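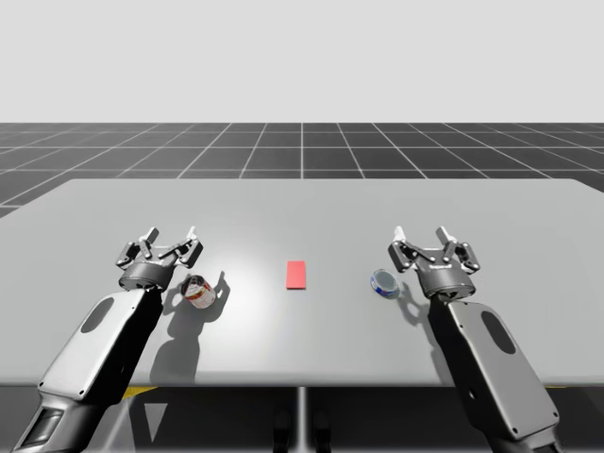

Figura 3. Entorno simulado de la tarea de recogida: dos brazos con pinza abierta, una lata de refresco abollada, una lata redonda de poca altura y una almohadilla roja rectangular entre ambas.

4.2. Recogida de envases sobre mesa

La segunda familia de tareas corresponde a una labor que en cualquier vivienda se realiza sin atención particular: retirar envases de una mesa. Se eligió por su frecuencia y porque las encuestas previas del proyecto Tralwood la situaban entre las primeras que los usuarios delegarían en una máquina. La configuración inicial se muestra en la Figura 3. Cada brazo dispone de una pinza de mandíbulas paralelas y opera, en principio, sobre el objeto más próximo; la política de control puede alterar esa asignación cuando lo considere ventajoso.

Los dos envases plantean dificultades distintas. La lata de refresco está deformada e inclinada, de modo que el modelo geométrico de un cilindro regular deja de ser una aproximación válida para calcular los puntos de contacto. La lata redonda, también inclinada, es corta y ofrece poca superficie lateral a los dedos. En ambos casos, un cierre prematuro de la pinza desplaza el objeto antes de que se establezca el agarre. La almohadilla define la zona de depósito y obliga a que los dos brazos accedan por turnos a un espacio reducido.

Se ejecutaron 2415 episodios, con variaciones en la posición y la orientación de los envases. Un episodio se consideró satisfactorio cuando ambos quedaban depositados dentro de la zona, sin contacto entre los brazos y en un máximo de 20 segundos. No se aceptaron éxitos parciales, criterio más estricto que el empleado por Steiner y Ramalho en la primera versión del protocolo Hedness, por lo que las cifras de ambos trabajos no deben compararse directamente.

La política de referencia resolvió con regularidad los episodios en los que las dos latas se encontraban separadas y con la cara más ancha accesible. El rendimiento descendió cuando la abolladura quedaba orientada hacia uno de los dedos. Una revisión manual de 139 episodios fallidos, realizada por Aigner y Kashyap de forma independiente, atribuyó casi la mitad a deslizamientos durante la elevación; el resto se repartió entre esperas mutuas en la zona de depósito - ambos brazos detenidos hasta agotar el tiempo - y errores en la estimación de la inclinación. En 11 casos los revisores discreparon sobre la causa principal, y se mantuvo la clasificación doble.

Estos resultados admiten una lectura limitada respecto a la cuestión general del artículo. La coordinación de dos brazos para retirar un número reducido de envases parece alcanzable en condiciones controladas, pero la tarea doméstica equivalente incluye líquidos residuales, vajilla frágil y personas que intervienen sobre la misma mesa, factores que el simulador no reproduce. Tampoco se modeló la deformación adicional del metal bajo la presión de los dedos. Yule ha señalado, en relación con el banco de pruebas Lehner, que esta omisión tiende a favorecer estrategias de agarre excesivamente firmes.

En consecuencia, clasificamos la recogida de envases en el nivel intermedio de la escala de madurez presentada en la sección 2: ejecutable con supervisión, no apta todavía para funcionamiento desatendido. La transferencia de la política a un sistema físico se aborda en la sección 5, donde se mantienen los mismos criterios de éxito y se amplía el límite temporal.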